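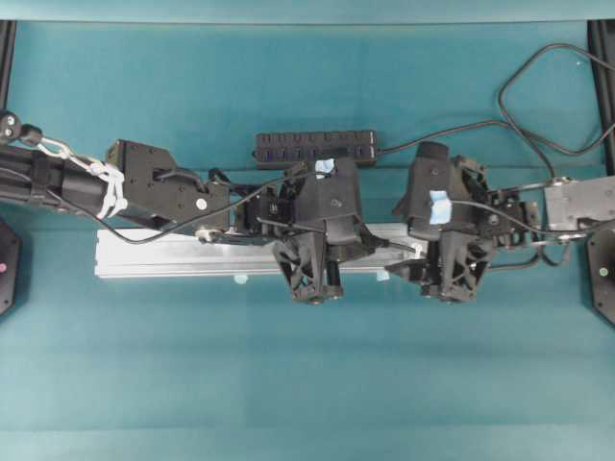 Deux bras, deux pinces face à face, et toute la place qu'il faut devant sur la table verte.

Cengiz Akgül
Jun 27, 2022

Bon, je reprends mon vieux sujet : est-ce qu'une machine peut ranger ma cuisine, oui ou non ? Petit fil, parce que vous êtes plusieurs à m'avoir reposé la question après celui de janvier.

2/ Ma réponse courte : pas encore. Ma réponse longue : ça dépend de ce qu'on appelle ranger. Prendre un gobelet et le poser ailleurs, je veux bien y croire. Plier un drap-housse, moi-même je n'y arrive pas !

3/ Ce que j'aime avec deux bras, c'est qu'il y en a un pour tenir et un pour faire. Essayez d'ouvrir un bocal d'une seule main, ou de mettre un oreiller dans sa taie - on comprend vite.

4/ Regardez les doigts, tout ajourés, en petits triangles noirs avec un bout arrondi. Pour une éponge je signe tout de suite. Pour une assiette à dessert de ma grand-mère, je demande à réfléchir.

5/ À l'atelier chez Flanine, c'est une autre histoire. On met 200 sachets de vis en carton par jour, toujours le même sachet, toujours le même carton. Là oui, je vois très bien une paire de pinces faire le boulot avant celles de ma cuisine.

6/ Antwi me dit que je suis pessimiste et qu'on aura ça à la maison dans 3 ans. J'ai parié un resto. Je note la date, il va nier.

7/ Et vous, la première corvée que vous donneriez ? Moi c'est les chaussettes à remettre par paires, sans hésiter (l'évier bouché en deuxième, mais là je rêve).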